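Back, sort of

29 Oct 2022

Right. Quick one as I've got a bus in a bit and my hair's still wet.

So the choir. I said in July I'd write it up properly and then didn't, sorry. Short version — we did the Skosby concert, nobody fainted, the altos came in early on the second piece and Brian Langat just carried on conducting as if we'd meant it. Good man. 130 tickets sold, which for a church hall with that heating is loads.

Longer version. I nearly quit in the spring. Couldn't read the music fast enough, felt daft standing next to Flora who's been singing since she was six. Theano Alexiou lent me her practise recordings, just the alto line over and over, and I played them on the walk to work. Up the hill, down the hill. Got some looks. By the summer I knew the lot and didn't need the sheet half the time, except page nine. Still can't do page nine.

Now it's the winter programme and Brian has picked something in Latvian. Latvian! Lovely tune, no idea where the stress goes. Flora has written it all out how it sounds and it looks like a cat walked over the keyboard but it does work if you dont think about it.

Other bits. Music hire has gone up again, so subs are going up too, moaning expected. We need tenors. Always need tenors. If you can hold a note and you're anywhere near Wirnotwood, come along, no audition, first month free. Bring a jumper and a pencil. Biscuits provided, good ones if Jennylyn's been shopping, otherwise rich tea.

Also I have lost my black folder, the one with the green tape on the spine. If its at yours please shout.

Bus. More when I've learnt the Latvian.

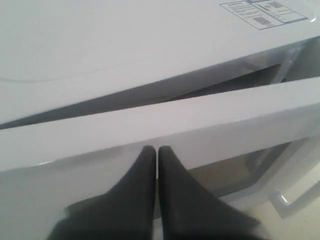 Oh and the carol date isn't fixed yet, so please stop asking Brian.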